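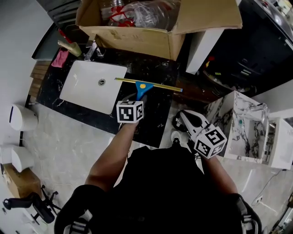
Siwan Pritchard wrote back after the last session to ask why we need rules at all for wiping a counter, when any kid can learn it by watching. Fair question, and it's where I want to start week 6.

A kid who learns from you can ask what you meant. The policy we train in this course can't. It gets your hands, your timing and your bad habits, all mixed together, and it copies the lot. So the rules are about you, the demonstrator, a lot more than they're about the robot.

I've boiled the Preltivdale lab sheet down to what I want you to follow on sink and counter tasks. The long version is in the Dovus folder and you should read it once (yes, all of it, it's not that bad!).

Before you record

Check that both hand markers are tight. Give each cube a gentle twist, and if it moves, fix it and redo the calibration. Keep sleeves and straps away from the marker faces. Walk the cable route with your eyes first – then with your feet. Decide where the tool starts and where it ends up, and say it out loud to your partner.

While you record

Move at the speed you'd use at home on a lazy day. Most people go too fast on their first ten tries and then too slow once I've told them so. If one hand has nothing to do, park it somewhere comfortable and leave it there. Don't wave it about, don't scratch your nose with it. Keep the tool where you can see it, and look at the spot you're working on.

If you drop something, stop the take and mark it as a drop. Please don't pick it up and carry on as if all was well. We do want recoveries, but they go in their own set with their own label.

Wet work

Keep water away from outlets and from the gripper electronics. One person works and one person watches, and the watcher can call stop for any reason at all. No arguing about it until the take is closed.

Afterward

Log the takes the same day. Last term the Budcombe group handed in 2646 takes and had to throw out 900 of them, mostly for missing labels, and I felt awful for them. Prosser has the label list if you've lost yours.

For Tuesday: bring 3 takes you think are good and one you know is bad, and be ready to tell us which rule the bad one broke.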